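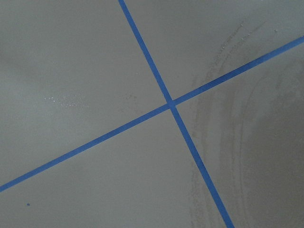

Blue tape on grey, crossing point a bit right of the middle.

Palden drinks set - read me first

I put this set together because I wanted pictures of drinks being made on a proper messy table. It has 300 short clips and 127 stills, split into 3 folders: ice, pouring and garnish. The labels are mine, typed up in March with a cold, so do shout if you spot a daft one.

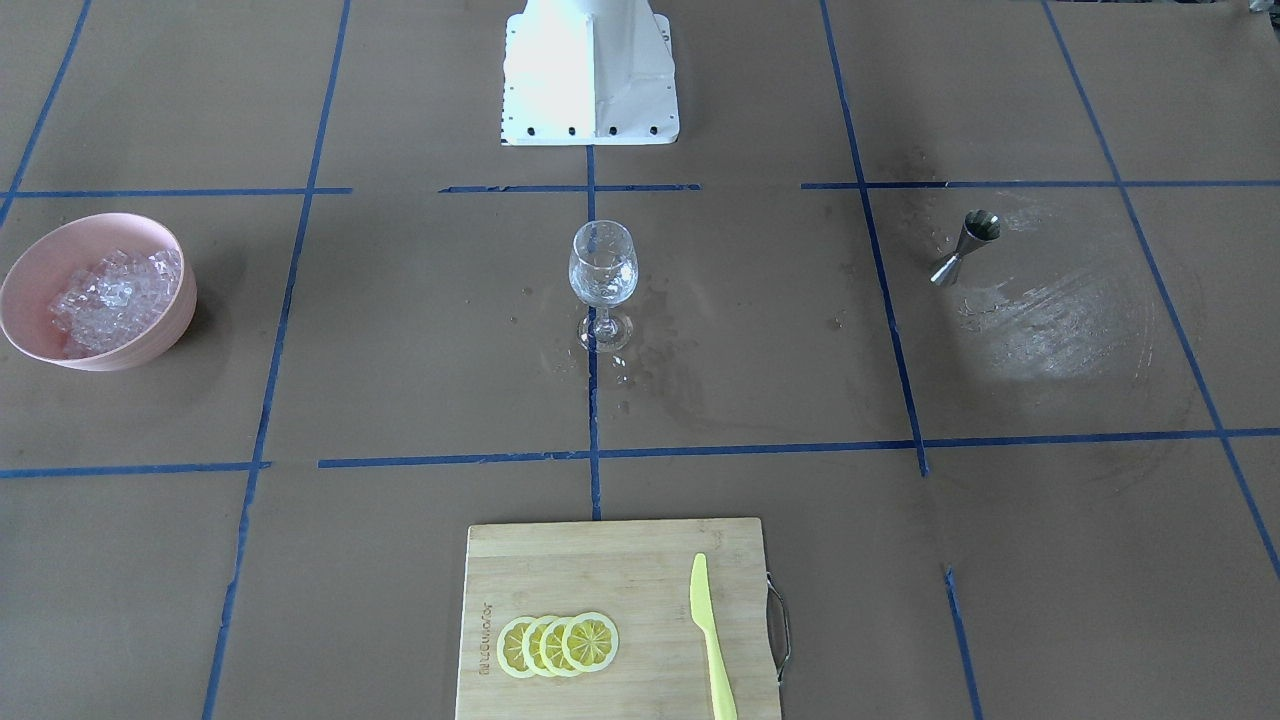
Glassware gets its own label, and I've kept stemmed and straight glasses apart. Ice is tagged by what it's sitting in, so a pink bowl full of cubes goes down as "ice, bowl". Jiggers are "jigger" whichever way up they are. Wet patches on the paper count as "spill", even the tiny drops near the foot of a wine glass - I went back and forth on those for ages! 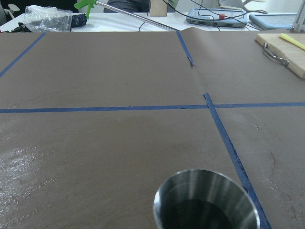

Dimas Liem wrote to ask whether "cup" and "jigger" ought to be merged, as he kept mixing them up in the Sullport copy. I've left them separate for now, but there's a merged list in the garnish folder (wrong place, sorry, I'll move it). 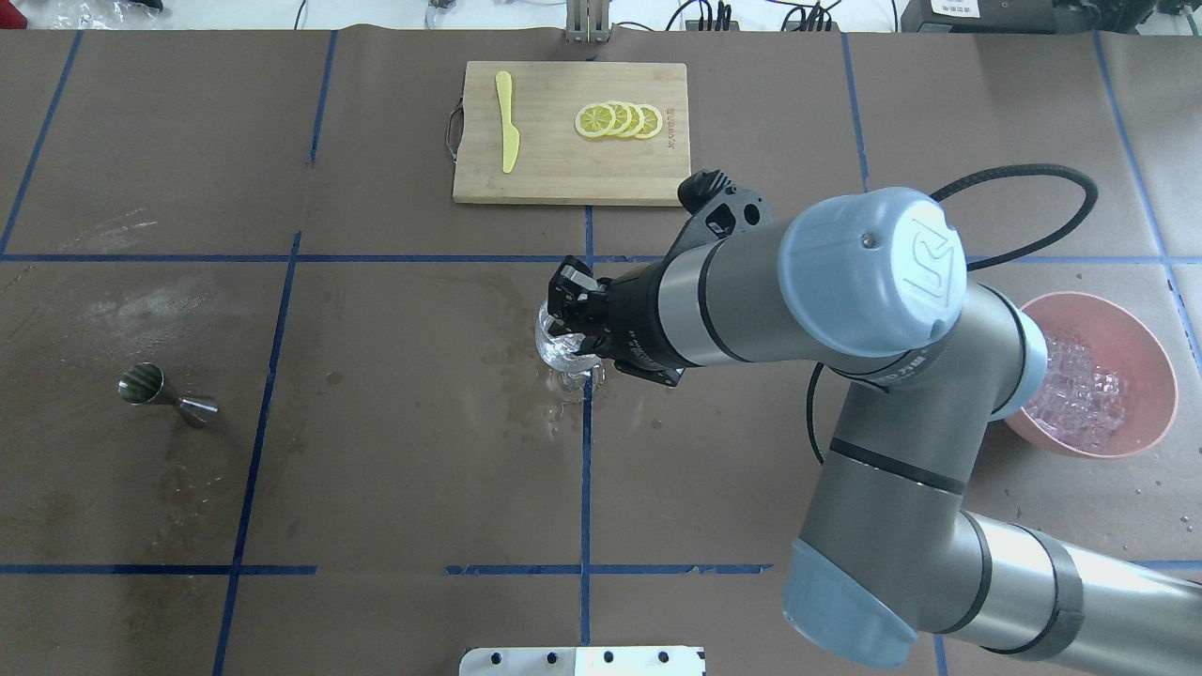

Lemon slices on the bamboo board, with the yellow knife.

Lemon slices are labelled as a group when they overlap. Use any of it as you like, and send corrections to the Tulent list.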